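Hello Margit,

September update on the Dalell clothes swap and mending project, as promised - sorry it's a bit of a ramble!

The big news is that the swap rail has properly taken off. We've passed on 285 items since the last report, mostly children's coats and school jumpers, and the Wistard estate has asked if we'd run a swap over there too (I've said yes, but not before half-term).
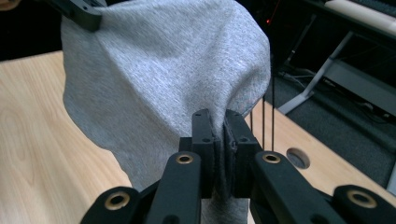 Money next. You gave us 3902 pounds for the year and we've got 600 left, all of it set aside for hall hire and thread. The second-hand overlocker came in under budget, so I moved the difference to bus fares for people coming in from Lenz. I hope that's all right - shout if you'd prefer it shown on its own line.

Mending evenings are slower. We had 103 visits, which is fewer than I'd hoped for, and I think the seven o'clock start is too early for anyone with little ones to put to bed. We're trying half past from next month.

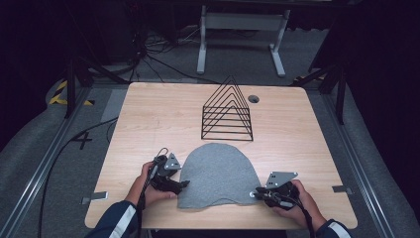

The leaflet still isn't printed, I'm afraid. The first proof had the old phone number on it and I sent it back. Could you let me know whether your logo goes on the front or the back?

Speak soon!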